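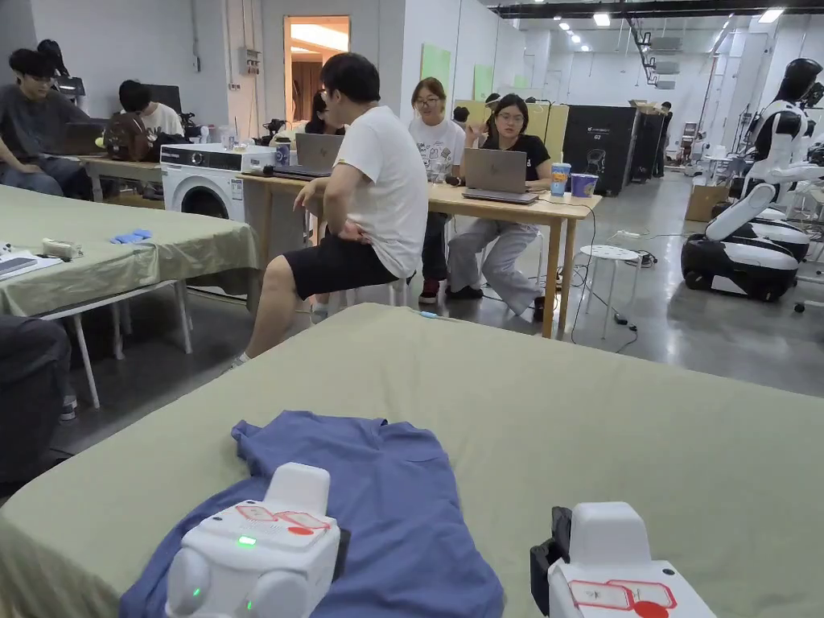
Elibariki Rashidi came to Prurnovell in June to write the rules for the folding table. The old rules were 90 pages long, and the people who did the folding had stopped opening them. Mendonça, who ran the floor, wanted one sheet.

"How many rules?" he asked.

"Four," she said. "Maybe five."

He told her to try for 4 and went back to his desk.

She spent the first week watching. Then she sat down and typed.

Rule 1. Start with the shirt as it is. Do not straighten it first.

Veka read it over her shoulder. "My mother would have a fit," she said.

"Your mother isn't training a robot."

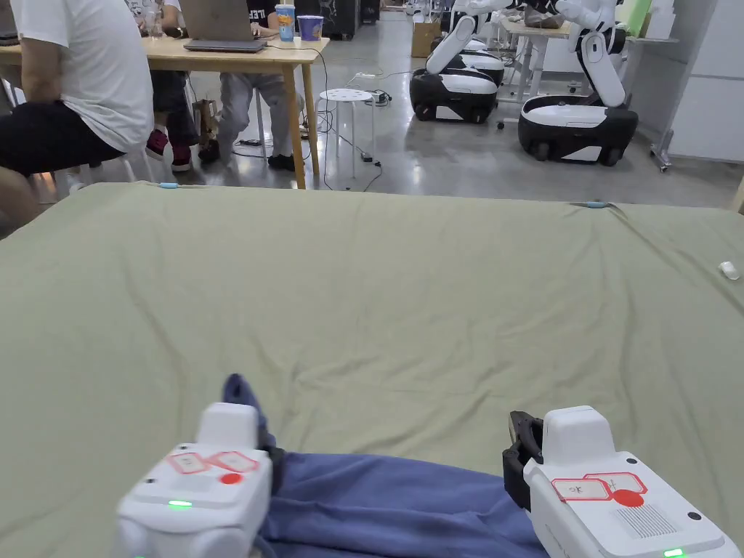

Rule 2. If you drop it, keep going.

This one caused an argument. Veka had 650 folds to her name and had thrown out every one with a slip in it. She thought a bad fold was a bad lesson. Rashidi said the machine would drop things too, and it had to learn from someone how to pick them up again. They took it to Mendonça, who sided with Rashidi and asked them both to keep their voices down. 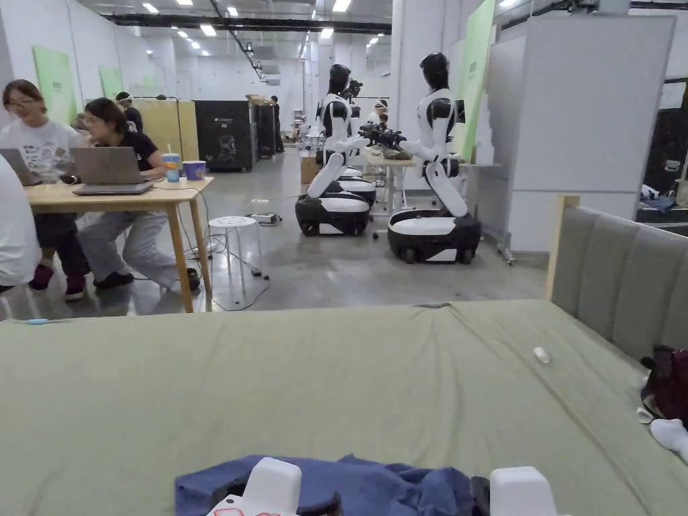 Rule 3 took her two days. She wanted to say what to do about things left on the work surface, and each draft came out longer than the one before. The old book had six pages on it. She looked up from the screen and saw a small white thing lying on the green cover, well beyond the navy cloth, toward the right. It was in no one's way. She deleted the draft and wrote: Clear what you might touch. Write down the rest.

Veka signed off on that one without a word.

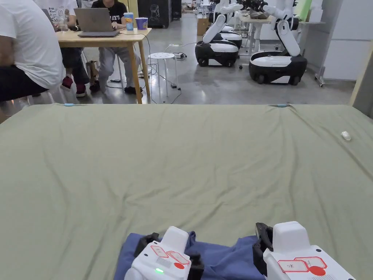
Rule 4. Stop when you are tired.

Mendonça asked how anyone would check it. Rashidi said they couldn't. He read the sheet again, initialed the bottom, and sent it to Stastero for printing.

Veka taped her copy to the inside of her locker and asked who had the next shift.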